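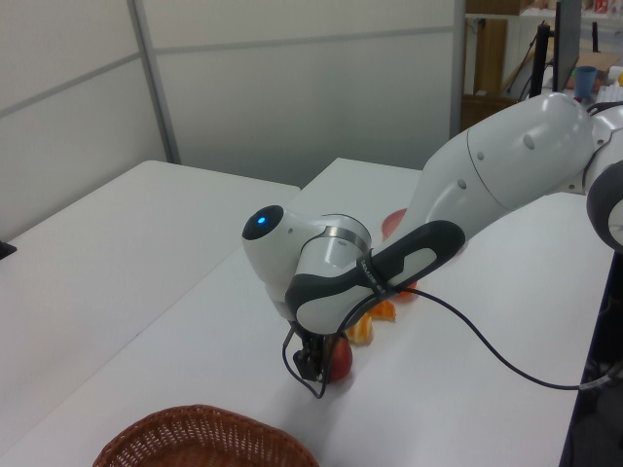
Trilok Malhotra wrote back within the hour to ask whether the Walleo kit was worth the money for a workshop that already owned an arm, and would I please not show forty slides before answering him. So, Trilok, the answer is yes if you change jobs often, and probably no if you do one job all year. Everyone else gets the long version!

(Leave the picture up. Pause. Let people at the back find seats.)

What the kit is. A small two-finger gripper, a wrist cable, a mounting plate, and the Walleo teaching software on a stick. You bring your own arm. Plodport lent us theirs for the trial, and we've had the lot running on a white table in the side room at Adalgate since November.

Why I'm excited. I've set up a fair few grippers, and normally I lose the first day to drivers and the second to my own temper. With this one I had the fingers opening and closing before my tea was cold. I hadn't even read the manual (sorry, Svenja). The plate went on with four screws and the software found the gripper by itself.

Fruit, then. We chose fruit for the tests as it's cheap and every piece is a different shape. An apple is shiny and round and wants to roll. Orange peel is a pig of a thing to pick up: it's curved, it bends, and it lies flat just when you need an edge. If a kit can be taught to tidy up peel, I'm interested in what else it can do.

(Ask for a show of hands: who has taught an arm by moving it about by hand? Expect a few.)

Teaching. You hold the arm, move it where you want it, press the button, move it again. The software joins up the points and smooths the path. Rowena taught it to put apples into a basket in one sitting and she'd never touched it before. Her paths were better than mine, which I'm still cross about.

Numbers slide. We logged 1,000 picks across the trial. 800 were apples, and the rest were peel and odds and ends. Keep this short. The full log is on the handout and Naveen will ask about it anyway.

What went well: whole apples, nearly every time, once we'd turned the grip force down. The default is too strong for soft fruit. Go to the second menu, halve it, and start from there.

What went badly: peel lying pith side down. The fingers come straight down, push on the top of the curve and the piece skids away. Coming in at a slant helped a lot. Walleo say a slimmer fingertip is on the way. I'd like to see it before I promise anybody anything.

The cable. Give it plenty of slack at the wrist. Eleni clipped ours in tight for neatness and the wrist stopped halfway through a turn with a fault on the screen. A loose loop looks scruffy and works beautifully.

(Drink some water.)

Cost. The kit is 550 for the basic set, and spare fingertips are 40 a pair. You will want a spare pair. The Joubert set costs more and comes with a nicer case, and its software is better at keeping old jobs in order. If you have dozens of saved jobs, look at Joubert too. For quick changes I'd still reach for the Walleo, every time.

Support. I rang twice and got a person twice. The second call was about the slant problem and they sent me a settings file the same afternoon.

Questions. If it goes quiet, ask Svenja about cleaning the fingertips after citrus. She uses warm water, a drop of washing-up liquid and an old toothbrush, with the gripper unplugged first. Handouts are by the door, and the sign-up sheet for a go on the kit is next to them.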